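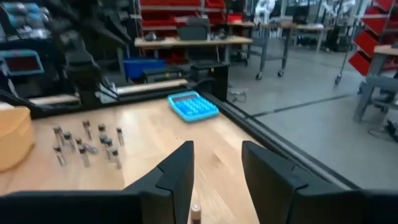
Good afternoon, everybody, and thank you for coming back so promptly from lunch. I've been looking forward to telling you about our class, which we call Pollock (the students picked the name in the first week and I was too slow to object). It's a one-semester project course, open to anyone who has passed intro programming, and the whole semester hangs on one question: can you teach a robot arm to tidy a table? My favorite homework of the term is the little glass vials with the dark caps. I ask each team to write down, before they touch any code, what their arm should do when most of the vials are standing up and one is lying on its side. You would be amazed how long the answers get! One team handed in four pages on that single fallen vial, and I read every word of it with a cup of tea.

(Pause here. Ask who has ever knocked over a spice rack.)

Now, a word on how the work gets divided, as people always write to me about that afterward. Every team has a driver, a note keeper and somebody who resets the table between runs. They trade jobs every 25 runs, and I'm strict about the trading – otherwise the person who is good at driving drives all semester and the rest learn to be very good at watching. Yara Karaki, who was a student in our first year and now helps me teach, made up the log sheet we use. It has one line per run and a wide column for complaints. The complaints column is where I learn the most.

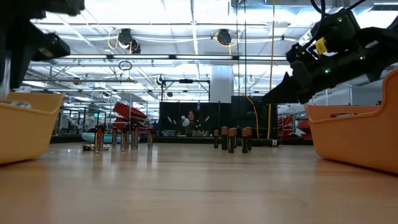

By spring break a team usually has 300 runs in the log, and that's when I make them stop and sort. They go back through the whole pile and throw out whatever they wouldn't want a robot to copy. Last March the Irnus team kept 219 and the Kudier team kept 290, and we had a wonderful, rather loud discussion about whether Kudier was more careful or only more forgiving. I still don't know. (If time is short, skip to the part about grading.)

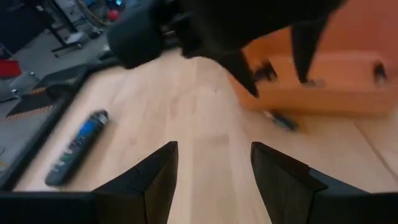
Bergþóra Kjærgaard
Course lead, Pollock student robotics project

Grading, then. I don't grade on whether the arm gets it right on demo day. I grade the log, the sorting, and a ten-minute talk where the team shows us a run that went badly and tells us what they think happened. Small household things are very good for this, remote controls and the like, and students have strong feelings about them from home. Charalambos Sfakianakis sat in on the talks last year and asked such kind, patient questions that two teams ran over – I let them.

(Slow down. Handouts are by the door: log sheet on one side, the sorting rules on the other.)

If you'd like to try this at your own school, please start with one table and two teams. Come find me at the coffee break and I'll go through the schedule with you week by week, for as long as the coffee lasts.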